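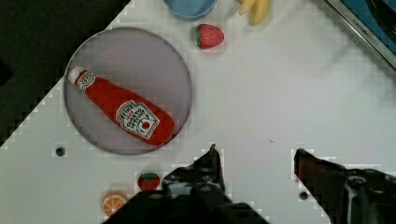 *Toy ketchup bottle on a plate, with a strawberry nearby.*

# How do writers hide clues?

I've been writing detective stories for children since before my hair went grey, and the question I get most often on school visits is this one: did you know who did it when you started? Yes! I always do. I know some writers don't, and I think they must have nerves of steel.

I write my stories backwards, you see. First I work out the crime. In my book about the stolen kite, I knew that Flukamness the magician had taken it, and I knew he'd hidden it in the piano. Only after that did I go back to chapter one and start leaving clues for my detective to find.

## What is a clue?

A clue is any little fact that helps you work out what happened. It might be a muddy shoe, or a dog that doesn't bark, or somebody saying they were at the swimming pool when the swimming pool was shut.

There's one big rule, and most detective writers try to stick to it: the reader should get the same clues as the detective. If my detective finds a train ticket in a coat pocket, I have to tell you about it. I can't whip it out on the last page and shout "Ha!" That would be cheating, and you'd be quite right to throw the book across the room (a soft throw, please). 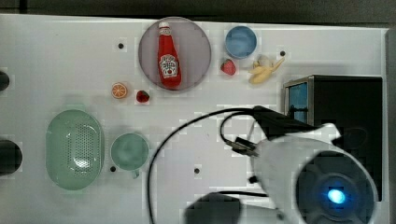 The trick is to show you the clue and get you looking at something else. I do it with lists. Readers zoom through lists, and they remember the first thing or the brightest thing and let the rest slide past. Say my detective walks up to a table and I write that there's a big red ketchup bottle lying on a pink plate, and a small blue bowl, and a strawberry. You'll probably think about the ketchup, won't you? Why is it lying down? Who had it last? And all that time the clue could be the strawberry, because in chapter two the cook swore there was no fruit in the house.

## Red herrings

A herring is a fish, but a red herring is a false clue. It points at the wrong person. In the kite book, the gardener, Mr Brurby, has a pocket full of string. Very suspicious! Lots of readers write to tell me they were sure it was him. But he only wanted the string for tying up his beans.

A good red herring needs its own proper answer. I learned that from my first editor, Raelene Lowther, who used to write "SO WHY THE STRING?" in the margin in purple pen until I fixed it.
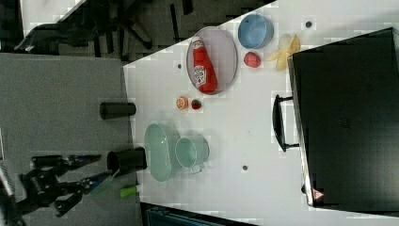
You can have too many of them, though. I once put 6 into a very short story and my niece Isla gave up halfway. She said everybody looked so guilty that she'd stopped caring. I took four of them out, and then it worked much better – she still didn't guess the ending, which pleased me no end.

## Suspects

Suspects are the people who might have done it. For each one I ask myself why they would want to do it, and whether they could have been there at the right time. I write the answers on cards and stick them on the wardrobe door.

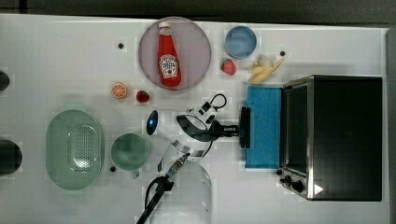 ## Have a go yourself

1. Choose a small crime. A missing sandwich will do nicely.
2. Decide who did it and why.
3. Think of 2 real clues and one red herring.
4. Write the ending first, even if it's only a few lines.
5. Go back to the beginning and tuck your clues in where people won't stare at them.

Then read it to someone and watch their face. If they guess straight away, move your best clue earlier, and put something noisy next to it. A burst pipe is good. So is a parrot.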